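Homework at the kitchen table: what changed for our family in third grade

By Etenesh Tesfamariam

My daughter Ayantu started bringing home real homework last October. Before that it had been a reading log and the odd coloring sheet. Then one afternoon there was a math packet, a spelling list and a note about a family tree project, all due the same week. By the end of that week we had both cried, and she had torn the corner off the math packet.

I wrote a short piece at the time asking how other parents in Zastavstead handled it. A lot of you wrote back. Some of the advice didn't fit our house, but enough of it did that I want to pass along what we kept.

The first thing we changed was the time. I had been sitting her down the minute she got home because I wanted it over with. Declan Penrose, whose twins are a year ahead of Ayantu, wrote that his two are no good for anything until they have eaten and run around. We tried it. Now she has a snack, goes outside or reads on the couch, and we start at 5. If practice runs late we start after dinner, and if it is too late even for that, I write the teacher a note.
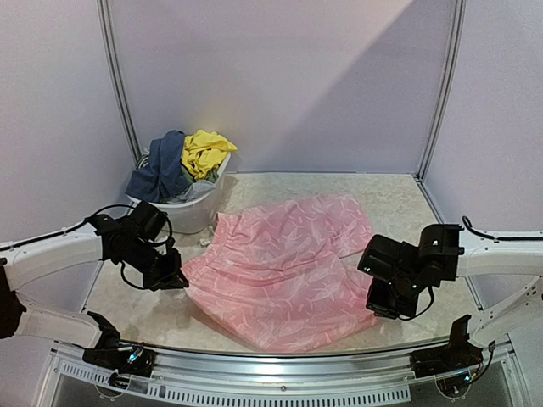
The second change was where I sit. I used to pull up a chair next to her and watch every answer go down. If she wrote a wrong number I would make a small noise, and she would erase it before she had finished thinking. Now I am in the same room doing something else. I pay bills or chop onions or fold whatever came out of the dryer. She can ask me a question and I will answer it, but I don't look at the page until she says she is done.

This was harder for me than for her. The first week I could see from across the room that she had lined up a subtraction problem wrong – 509 minus 275, with the 5 floating out over nothing – and I had to leave and stand in the hallway. When I came back she had caught it herself. She doesn't always catch it. Some days the packet goes back to school with mistakes in it, and her teacher has told me she would like to see those mistakes, so that she knows what to go over in class.

Getachew Adugna wrote in to disagree with this. He sits beside his son for the whole thing and says his son likes the company. I believe him. If your child works better with you in the next chair, I would stay in the chair.

We also stopped fighting about spelling. Ayantu hates writing words out five times each, and she would stretch ten minutes of it into an hour. I asked if she could spell them out loud to me in the car, and her teacher said yes. The drive to her grandmother's place in Isinier is long enough to get through the list twice. My younger one, Yabsira, has picked up quite a few of the words from the back seat and uses them wrong at dinner.

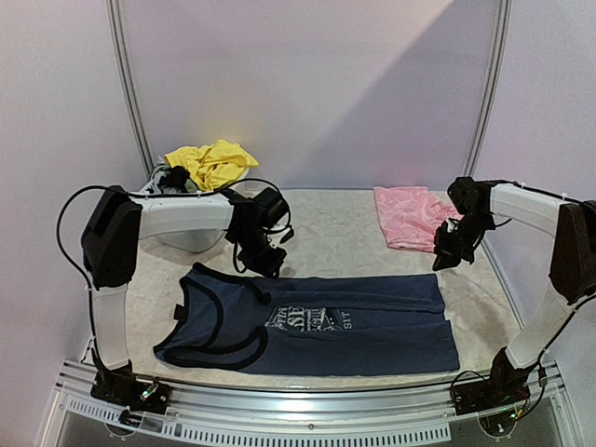 A dark tank top laid out sideways, with a folded pink piece behind it and a bin of clothes at the rear.

Big projects are still a problem for us. The family tree was due on a Friday-type schedule, meaning we found out how much work it was the night before. For the next one, a report on a river, I had her tell me the steps and I wrote them on the calendar by the fridge. She did two of them on the right day. The rest got done in one long evening, with 400 words to copy out neatly and the printer out of ink. I am going to try the calendar again in the fall, with fewer steps on it.

A few people asked about rewards. We tried stickers for a month and she lost interest before the sheet was full. What she does like is choosing the music while she works, as long as it has no words in it.

If you have a child going into third grade, I would ask the teacher early on how long homework is supposed to take. I wish I had done that in the first week. Ours said to stop after half an hour no matter what, sign the page and send it in. I had been keeping Ayantu at the table for three times that.

Next issue I would like to write about reading at bedtime with kids of different ages. If you have a routine that works, or one that fell apart, send me a few lines and tell me how old your kids are.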